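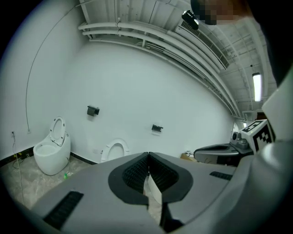
Hand-held grippers in bathroom showrooms: revised working rules

The revised rules for recording with hand-held grippers on sanitary fixtures take effect in August 2026. They replace the July draft and apply to every operator at the Hastholm and Figueroa sites. Torbjørn Sjögren edited the final text; comments from 7 operators were taken into account.

Fixtures. Lid and seat positions are logged before recording starts. A toilet with the lid and seat ring both raised is a separate start state from one with only the lid raised, and the two must not share a task label. Neighboring fixtures count as background but are logged as well if any part of them comes into view.

Grip pads. Pads are inspected every 30 episodes and replaced after 100, or earlier if the texture is worn. Pads used on sanitary fixtures are not moved to kitchen or textile tasks. The vent slots in the housing are wiped with a dry cloth only – no spray.

Markers. The marker cube must be seated firmly and all printed faces clean. A scratched face means a new cube, followed by a fresh calibration. Tape repairs are no longer accepted.

Floor and cables. Cables that run down a wall to an outlet are allowed if they stay clear of the operator's path. Cables that reach the floor are listed on the site sheet. Cartons and small loose items are either removed or left in place for the full session; moving them between episodes invalidates the set.

Privacy. Blurring is applied before files leave the site. Reviewers who find an unblurred face or screen stop work on that file and report it to Begoña Carretero the same day.

In the July review Fabian Gruber checked 608 episodes against the draft. Most rejections came from start states logged under the wrong label, so the fixture section was rewritten and now comes first. The section on lighting is unchanged.

Questions about calibration go to Abla Najjar. Site sheets in the old format can be used until the current stock runs out – write the new revision letter in the top margin by hand.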